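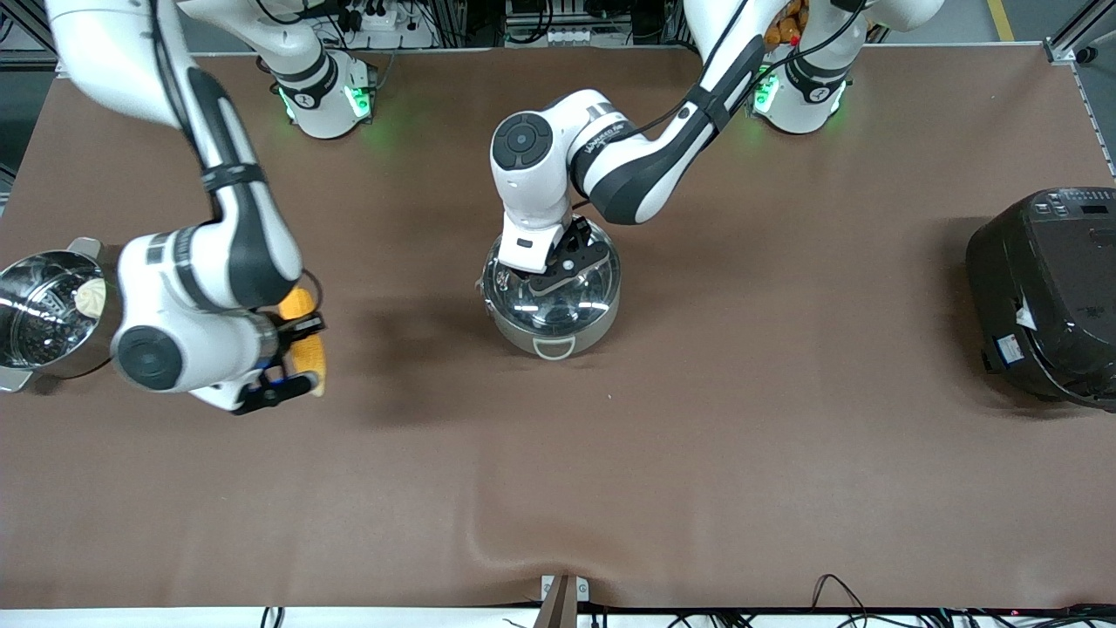

The arm let go of the lid before it had cleared the rim, and Jintana Kamolrat says that half second taught the Padthorpe kitchen project more than a month of clean runs.

The fault stopped two-arm cooking trials at the Padthorpe workshop for 12 days, and the team has now published its full account of what went wrong. It makes terrific reading for anyone who likes a good piece of detective work, with the logs included (all of them!) and the wrong guesses left in.

The trouble came on run 204 of a series in which one arm handles food while the other looks after the pot lid. Partway through the lift, the lid arm lost contact with its controller. The gripper should have held on and frozen in place. It opened instead, and a glass lid dropped a short way onto the pot, bounced, slid off the table and smashed on the floor. Kamolrat was standing outside the marked line at the time and wasn't hurt, though glass reached well past the line, and that part of the report has already changed how the workshop lays out its floor.

First suspicion fell on the gripper itself. Its fingers were swapped, then the whole unit, and the replacement did exactly the same thing on the bench when the team pulled its data cable. Next they blamed steam getting into the wrist, a theory that used up two days and a lot of paper towels before it was dropped. The answer was in a settings file. A software update from Plakmont, which supplies the control package, had put the gripper's "on signal loss" behavior back to its default, and the default was to open.

For plenty of jobs, opening is the safe choice. A gripper that has closed on somebody's sleeve ought to let go. Over a pot of hot water with a glass lid in its fingers, it's a different story, and the old setting had been changed by hand so long ago that it wasn't on anyone's checklist.

That still left the question of why the signal went missing in the first place, and this is the really fun bit. The team went through 1724 log entries and found the connection had been dropping for tiny moments over several weeks, nearly always when the arm reached its farthest point. A cable tie had been pulled too snug, and each long reach tugged the connector a hair loose. Most of the gaps were too short to trip anything. The one on run 204 lasted long enough.

Petchrat, the small shop that builds the team's test fixtures, came up with a lovely rig for proving it: a weighted dummy lid and a lever that tugs the cable by the same amount every time. With the old tie in place, the signal dropped on demand. With a slack loop and a locking connector, it didn't drop at all.

Three changes are now in force. The gripper holds its position when the signal is lost, and a person has to release it from the panel. The startup routine reads the setting back and refuses to run if it has changed. The keep-out line has been moved farther from the table, with a low clear screen behind it for any run that uses glass.

Plakmont has added a warning to its update notes and says a later version will keep hand-made settings through an update. Nilex, which runs a similar two-arm station, checked its own machines after reading a draft and found the same default on one of them.

Lid trials have started again at reduced speed. Full-speed runs with hot water are planned for August, once the new connectors have been fitted on both arms.

The report, dated 2022-06-04, can be requested from the Padthorpe workshop along with the drawings for Petchrat's test rig.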